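Headset teleop for a student club arm: worth it, or a gimmick?
posted in Clubs & Competitions
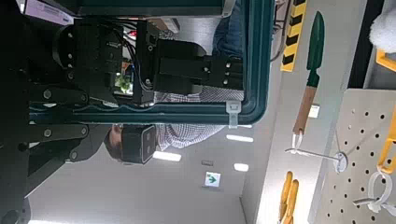 We have one semester and a small budget at the Zandodville club. Half the team wants to drive the arm with a headset for the sorting event. I say it eats our 34 practice hours and we end up with a worse joystick. Has anyone scored better this way? I don't mean "it felt natural."

Eritz
Depends on the event. We logged 250 runs in February, same task, same drivers. Headset drivers were faster on anything that needed the wrist turned and slower on plain pick and place. Two of them felt sick after 5 minutes or so. If your sorting is all flat bins, I'd skip it. And put real strain relief on the gripper cables before you argue about controls. That cost us more points than any driver did.

Dimudora
just do it, judges love headsets

Awasthi
Judges at ours scored bins, so I don't know where that comes from. I'd also be careful with Eritz's numbers, same drivers means they got better as they went. Did you mix the order? Try 20 minutes each way with someone who hasn't driven before and write down the drops. Our team spent $483 on a headset and mount and went back to the gamepad by regionals.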